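Progress report on the Privatitz parts recovery workshop
Submitted to the Jendeo Fund, 24/02/2023

Dear friends at Jendeo,

It has been a full and rather busy stretch since we last wrote to you, and there is a good deal to tell. As you know, your grant lets us take in old desktop computers from schools and offices around Privatitz, pull out the power supplies, and sort them into the ones worth testing, the ones worth keeping for spare leads and the ones that can only go for metal. When we applied, we promised to have the power supply bench running before anything else, and I'm very happy to say that it is.

The bench itself

We went back and forth for quite a while over what kind of bench to buy, and in the end we settled on a light frame of off-white tubes with black corner connectors. It cost far less than the steel one we first had a price for, and it can be taken apart and put together again in another shape if we find we've got the height wrong (we have already done this once, and I suspect we'll do it again before May). The front tube has picked up its share of scuffs and stains, as you would expect from metal boxes going over it all day long.

Supplies and their wiring

Our target for the first period was 200 power supplies sorted, and we reached it with a little time to spare. The housings are the easy part. What slows everybody down is the wiring! Each unit comes with a thick bunch of leads in red, yellow, black, orange and blue, with black plastic connectors on the ends, and as soon as you set two units side by side the bunches want to become one. Some still have white ties on them, and we've learned to leave those alone until the unit has been looked over, as a tied bundle is so much easier to pick up and turn around. Units that are waiting their turn go into plain cardboard boxes, wires and all.
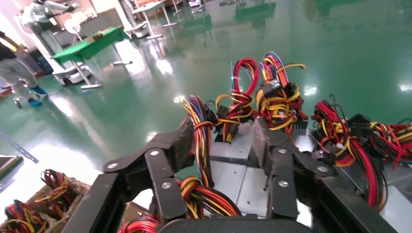 The sorting tray

With the 1000 dollars you kindly let us move over from the transport line, we bought clear plastic trays from Bastos, who were patient with our many questions about sizes. Each one has a wide gray base and a row of clear compartments along one side, divided by thin walls. The thinking was that screws, ties and loose caps would go into the compartments and the bigger pieces would lie on the base, and by and large people have taken to it. The base does scratch, and it gathers little specks of debris that need wiping out, so we've added a wipe-down to the end of each session.

The silver-gray units stay together at the left end of the bench, next to the tray, with their wires lying around them for now. We would like to do better on that point. Turero, the repair shop that takes our tested units, has asked whether leads could be coiled and tied before delivery, and we think this is a fair request – we only need to find the minutes for it. Our trial of 30 coiled units went well enough, though it did add time to each one, and we'd like to try it on a larger batch before we promise anything.
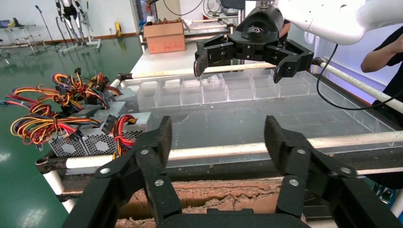 Will the coiling work need more money from the fund?
We don't expect it to. The ties are cheap and we still have 20 packs left from the first order, so the cost is really one of time, and we would rather let the sorting target slip a little than ask you for more.

What comes next

Between now and May we'd like to settle the coiling question, buy a second set of trays if the price holds, and write up a short sheet for new helpers on which units to set aside for metal. We would also be delighted to welcome anyone from Jendeo who cares to come and see the bench. Please give us a few days' warning so that we can have a good batch ready for you to look through.

With warm thanks,
The Privatitz workshop team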